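Keeping a dark, shiny table looking decent

I've had three emails since May asking about glossy black furniture, so I'm finally putting all my notes in one place. I grew up with a mother who waxed everything twice a year whether it needed it or not, and I married into a family with one enormous lacquered dining table that had to be moved from Sanstead in a horse trailer. So I've made most of the mistakes already!

Dust first, always dry. The fine scratches you see when the afternoon sun comes in low are mostly from people going straight at the dust with a damp paper towel. Use a clean microfiber cloth, the fluffy kind with the tags cut off, and shake it out on the back step every couple of passes. Feather dusters just push the stuff over to the bookcase.

For fingerprints, a few drops of dish soap in a quart of lukewarm water. Wring the cloth until you think it's too dry, then wring it again. Follow right behind with a dry one and go in long straight strokes. I used to rub in circles and wondered why my table looked like somebody had been skating on it.

Skip the spray polish if you can stand to. It looks wonderful for a day and then every crumb in the house sticks to it (ask me how I know). If you've got years of it built up, a mild soap wash two weekends in a row usually gets most of it. My friend Thaís Leite swears by a capful of white vinegar in the second wash. I'd try it underneath first, where it won't show.

Water rings - wait a day before you panic. A lot of the cloudy ones fade by themselves. If not, I lay a cotton dish towel over the spot and run a barely warm iron over it for a few seconds, no steam, lifting to look every time. This is for real wood finishes only. Don't do it on anything plastic.

Seams are where the crud lives. If your top is made in sections, or has leaves, run a wooden toothpick wrapped in a bit of cloth down each joint. Never a butter knife. I did our old Vieira table that way before Thanksgiving and got out enough sugar to bake with. 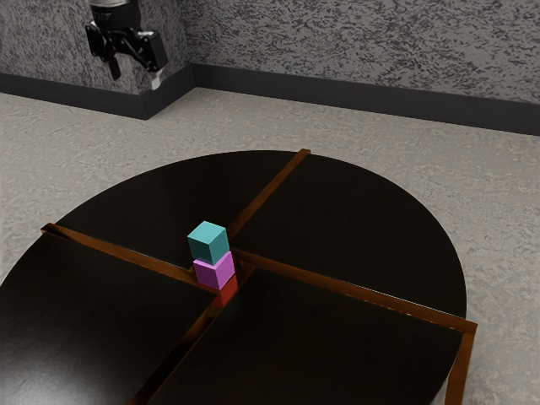

Glossy black top in four sections, with a teal block stacked on a purple one.

Now, what you put on the table matters as much as what you clean it with. Anything with a hard bottom gets felt dots at my house: candlesticks, the fruit bowl, the lamp, the kids' pottery especially. I buy the sheets and cut my own, and a sheet lasts me over 9 months. Check them when you dust, because a dot with grit stuck in it is worse than no dot at all.

Lift things, don't slide them. I say this to my husband every single Sunday.

One more for the summer people: if the table sits near a window, pull the shade in the middle of the day and shift your centerpiece every week or two. I left a runner on mine from spring until the middle of July and there's still a faint stripe down the center - it's a lot better than it was, but I know it's there.

Next time, chair legs and what they do to a floor.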